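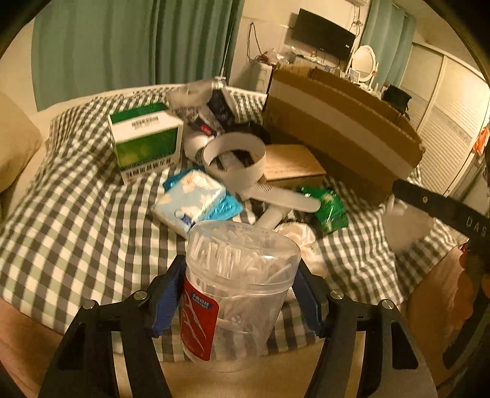

1. Room pack-up, Skokel House
Small items are to be sorted on the bed before anything goes in the carton. Tissues, tape, the comb and the floss picks go in together. Agreed that the snack bag be packed on top.
Budget for cartons and delivery to Grosside stands at $1,955. Moved and carried that up to $70 of this go to labels and liners.

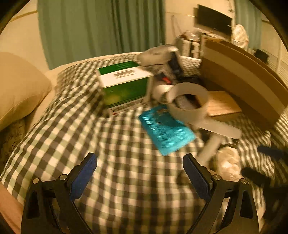

2. Medicines
Boxed and loose medicines to be kept in one bag, colour tagged, and checked for expiry. Ruvell to be asked for a price on 2 lidded tubs. 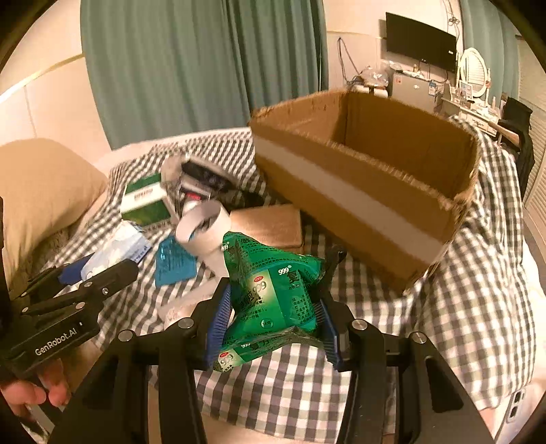 Item 2: green "999" packet, marked OTC.

3. Next meeting
September, 7 p.m., Cârstea Room. Closed at 8:40 p.m.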